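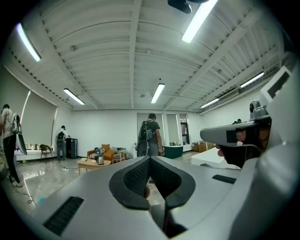
Review: Wanidness roller shade, wide size, light filtering
Reviewed by Puspita Menon

We rent a large open room with white walls and a glossy floor, and there are windows along one side and in the back wall. In the morning the glare off the floor was bad enough that people stood with their backs to it. I bought a Wanidness roller shade in April to fix this and have now used it long enough to say something useful.

Ordering was simple. Ostbridge had it for less than the Wanidness store did, but they only carry two colors. I took the paler one. It arrived in 8 days in a long carton with one crushed end. The tube inside was fine.

The instructions are a single folded sheet and they skip a step. You need to snap the end cap on before you hang the tube, and the drawing for that comes after the drawing of the finished shade. I took the whole thing down again and lost 20 minutes. The brackets themselves are solid. The screws supplied are short for an old wall, so I used longer ones from a jar I already had.

Light control is decent. The fabric takes the glare off the floor and the room stays bright enough that we often leave half the ceiling lights off before noon. It doesn't seal at the sides. Light comes in around the edges, and if you want a dark room for a projector you should buy the blackout version or a shade with side channels. I looked at the Clirnier one with channels and it cost a good deal more.

The chain is my main complaint. It is plastic, it feels thin for a shade of this width, and you have to pull straight down or it skips. I wrote to Wanidness and they sent a metal chain free of charge – it took 3 emails, but it came. The metal one runs better.

Cleaning is a dry cloth or the brush end of a vacuum. A pale fabric shows fingerprints along the bottom bar, so use the chain and keep your hands off it.

The warranty is 36 months and covers the roller but not the fabric. Keep the carton label, as they ask for the number on it.

I'd buy it again for a big room where glare is the problem. For a bedroom I would look elsewhere. Four stars, with one off for the chain and the instructions.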